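Foro de impresión 3D y mecanizado casero › Diseño paramétrico › Engranajes y transmisiones

Tema: Reductora cicloidal impresa, se agarrota al apretar la tapa

tornillo_flojo
Buenas. Llevo desde febrero con una reductora cicloidal modelada en OpenSCAD, relación 10:1, para mover una mesa giratoria pequeña. Son dos discos desfasados 180 grados, corona con rodillos de acero y excéntrica impresa de una pieza. Con la tapa suelta gira fina, con la mano y con el motor. En cuanto aprieto los tornillos de la tapa se pone dura y en dos puntos de la vuelta se clava.

He probado a lijar las caras de los discos y no cambia nada. El filamento es PETG de Ziltard, boquilla de 0,4, capa de 0,2. ¿Por dónde empezaríais?

Peixoto
¿Qué holgura axial le has dejado? Si con la tapa suelta va bien, lo primero que miraría es la altura total del paquete de discos contra la profundidad de la carcasa.

tornillo_flojo
En el modelo hay dos décimas en total. Medido con el calibre sale menos, porque el fondo de la carcasa tiene algo de barriga.

Peixoto
Pues ya está. Dos décimas en PETG es no dejar nada. Sube a cuatro y pon una arandela fina entre los discos.

ejeroto
No estoy de acuerdo. Si fuera solo axial iría dura toda la vuelta, no en dos puntos. Eso es que la tapa descentra el rodamiento de salida al apretar. Los tornillos avellanados tiran de la tapa hacia donde les da la gana si los taladros no están perfectos. Pon tornillos de cabeza cilíndrica y dos pasadores de centrado.

Peixoto
La barriga del fondo también te da puntos duros, según dónde apoye el disco en cada momento. Lo he visto en las mías.

ejeroto
Con una barriga de una décima, no. Tendrías que tener la carcasa muy torcida.

nirnwood_taller
Yo hice la versión del repositorio de Nirnwood, la que lleva la corona partida, y me pasaba lo mismo. Eran las dos cosas a la vez. Primero le di juego axial y mejoró, pero seguía con un punto duro. Luego cambié los avellanados por cilíndricos y desapareció. Los pasadores no los llegué a poner.

Otra cosa: la excéntrica impresa de una pieza dura poco. La mía empezó a hacer ruido enseguida en el asiento de los rodamientos. Mejor un eje de acero y las levas aparte con prisionero.

tornillo_flojo
Gracias. Los tornillos son avellanados, sí. Tengo cilíndricos de M3 en el cajón, así que eso lo pruebo esta tarde. Lo del eje lo dejo para la siguiente versión, que tengo que cambiar medio modelo.

¿Con qué la engrasáis? Le he puesto grasa de litio normal.

Peixoto
Litio blanca vale. Poca. Si la llenas, el motor pequeño lo nota.

ejeroto
Yo uso grasa de silicona en todo lo impreso y no me complico. La de litio según la marca lleva cosas que al plástico no le van bien.

Peixoto
En PETG llevo años con litio sin problemas. En policarbonato no me atrevería.

Nisier
Aporto un dato por si sirve. La orientación de impresión de los discos importa más de lo que parece. Si la costura cae siempre en el mismo lóbulo tienes un punto alto ahí, y con dos discos desfasados son dos puntos duros por vuelta. En el laminador pon la costura aleatoria o métela en el fondo de un valle. Yo además imprimo el perfil exterior a 2 perímetros más que el resto y a poca velocidad.

ejeroto
Eso cuadra con los dos puntos, pero no explica que con la tapa suelta vaya bien.

Nisier
Con la tapa suelta el disco se aparta lo que necesita y no lo notas. Al apretar ya no puede.

tornillo_flojo
Actualizo. Cilíndricos puestos y carcasa reimpresa con 0,4 de juego. Ya no se clava. Queda un punto más duro que el resto, se nota con la mano pero el motor lo pasa. Mañana saco los discos con la costura en el valle.

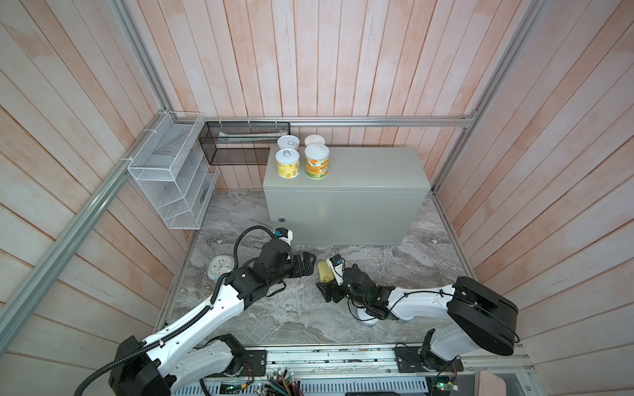 Perfil de aluminio y tablas detrás.

nirnwood_taller
Buen fondo. ¿El perfil es de 20 o de 30?

tornillo_flojo
De 20. 

Peixoto
Si te queda un solo punto, marca con rotulador la posición de los dos discos cuando pasa por él. Desmontas, giras uno media vuelta y miras si el punto se mueve. Así sabes si es del disco o de la corona.

tornillo_flojo
Hecho lo del rotulador. Se mueve con el disco de abajo, así que Nisier tenía razón con la costura. Discos nuevos en la cama, 175 minutos los dos. Los he puesto a 90 grados uno de otro para no tener la costura en el mismo sitio.

ejeroto
Sigo pensando que los pasadores te harían falta si la vas a desmontar a menudo. Cada vez que quites la tapa te va a quedar distinta.

tornillo_flojo
Los meto en la próxima, junto con el eje de acero. Cuando la tenga limpia subo el .scad.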